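Posted in September by Rochelle Fitzsimmons
Filed under: Course Notes > Intro to Home Winemaking > Week 2

Week 2 handout: Sugar, acid, and when to pick

Hi everyone! These are my notes from last session, cleaned up a little for those of you who missed it (and for those of you who were there and wrote everything on the back of a receipt, I saw you). Bring this with you next time, we'll need the sugar part.

So, where we left off. Wine is grape juice that yeast has gotten into. The yeast eats sugar and gives you alcohol and carbon dioxide, and almost everything else we talk about in this course is a detail hanging off that one sentence. How much sugar you start with decides how much alcohol you can end up with, and that's why growers get so fussy about the picking date.

Sugar is measured in degrees Brix. One degree is one gram of sugar in 100 grams of juice. For a dry table wine I like to see 24 on a red, and a bit lower on a white. To guess your alcohol, multiply the Brix by 0.55. So 24 gives you 13.2 percent if the yeast finishes the job. It's a rough number, don't print it on a label.

You can read Brix with a hydrometer or a refractometer. The refractometer only wants a drop or two of juice, so it's handy when you're walking the rows tasting things. One warning - it only reads true BEFORE fermentation. Once there's alcohol in there the reading goes off and you'll think your wine has stopped when it hasn't. Use the hydrometer from then on.

Acid is the other half. As grapes ripen, sugar goes up and acid comes down, and you are trying to catch them at a spot you can live with. Pick too early and it's sharp and thin. Pick too late and it's flabby, plus the pH creeps up and spoilage bugs have an easier time. I start to worry when a red goes past 3.7 or so. Wendell Nguyen-Tran asked if you can just add acid, and yes, you can, tartaric is the usual one. Add it before fermentation, in small steps, and taste as you go.

Color came up too. Nearly all the color is in the skins. Squeeze most red grapes and the juice runs pale, so red wine has to sit on its skins to get red. White wine gets pressed off early. Rosé gets a few hours on the skins, or overnight if you're brave. And "white" grapes are green, "black" grapes are purple, and some of the ones sold as red could go either way, so go by the variety name when you order fruit.

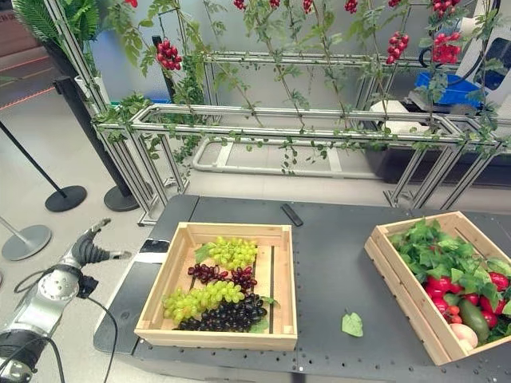 Fig. 1. Green, dark red and purple-black bunches in a shallow crate (artificial fruit).

For your own grapes, keep the crates shallow. Deep ones crush the bottom layer, and then you've got juice sitting around warm with wild yeast in it before you've even found your bucket.

For next time: read the yeast chapter, and work out the possible alcohol for a juice at 22 Brix and one at 26. Show your math, please!

Recent course notes
Week 1: Buckets, airlocks and keeping it all clean
Reading a hydrometer without squinting
Sulfite: how much and when
Where to buy fruit if you have no vines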